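Where the episodes went in May

I said I would write up the data collection side of the project once it settled down. It has mostly settled down, so these are my notes. The training side gets its own post later, when I have a result I trust.

The short version is that I have been teaching an arm to do small pick and place jobs on a table by giving it recorded examples. One episode is one attempt at one job, start to finish, with the arm's positions and the camera views saved together and a line of text saying what the job was. The target for the first set was 500 usable episodes. I got there in May with 700 recorded, so 200 went in the bin or to a side folder. I had planned for far fewer rejects.

The set is called Gela. It has no meaning, I needed a folder name and that one was short. The recording program is called Virnis and I wrote it over a couple of weekends, which shows. It starts a recording when I press a key, stops when I press it again, and asks me to mark the episode as good or bad before it will let me start another. That last part was the best decision I made. In an earlier version I could mark episodes later, and I would sit there in the evening watching clips and trying to remember what had gone wrong with each of them.

The job list is dull on purpose. Pick up the yellow cube. Pick up the green cube. Put the red cube next to the cup. Move the cup to the left. I keep the same few things on the table for a whole session and change where they sit between episodes.

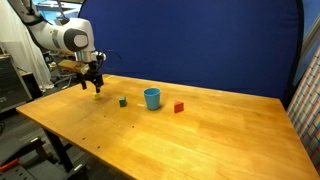
The arm over the yellow cube, with the green cube, the cup and the red cube farther along the table.

The changing is where most of my early mistakes came from. For the first 300 episodes I moved things by hand to wherever felt random. When I plotted the start positions, they were not random at all. I had a strong habit of spacing the objects evenly, and I almost never put two of them close together. I also kept putting things down square to the table. A model trained on that learns about a very tidy world, and mine did. It would reach for a cube turned at an angle as if it were straight and knock it away with one finger.

Now Virnis prints a layout before each episode: which object, which spot, how far to turn it. I place things by eye to match. It is slower and a bit tedious, but the plots look much better. I kept the first 300 in the set apart from the obvious failures. They are fine examples, there are just too many of one sort.

Some other things I changed along the way:

Pausing. I used to stop above an object to check my alignment before going down. The model picked this up and would hover, sometimes for a long time, and sometimes it never came down. I practiced until I could go down in one movement, and I now mark an episode bad if I stop for more than 2 seconds.

Recoveries. At first I threw out every episode with a missed grasp. Now, if I miss and then get it on the second try, I keep it and tag it. I think these are worth more than the clean ones, though I have not tested that properly yet.

Wording. I wrote the job text by hand for a while and ended up with "pick up yellow cube", "grab the yellow block" and "yellow cube pick" for the same thing. Some variety in the wording is good, but that was just sloppiness. The text now comes from a list, with a few phrasings per job, and the program chooses one.

Light. The tabletop is glossy and the overhead lights show in it as bright patches. I thought about covering it with a cloth and decided to leave it alone. I would sooner have the reflections in the data than find out later that the model only works on a cloth.

On pace, I can do a decent session in the morning and a worse one after lunch. My reject rate climbs when I am tired, and the good episodes from late in a session are slower and less direct. I stop earlier than I used to. I also reset the table before I take a break, so that I come back to a layout that is ready to record — a small thing, but it gets me started again.

What I have not sorted out is the cup. The cubes are easy to grip from above and the cup can be taken by the rim or around the body, and I have done both without deciding on either. Half the cup episodes go one way and half the other. I am going to split them by tag, train on each half and then on both together, and see how much the mix hurts. If it hurts a lot I will pick the rim and record the others again.

The next set will be called Rarkanus and will have more objects in it. The layout printer needs some work first, as it will currently tell me to put two things in the same place.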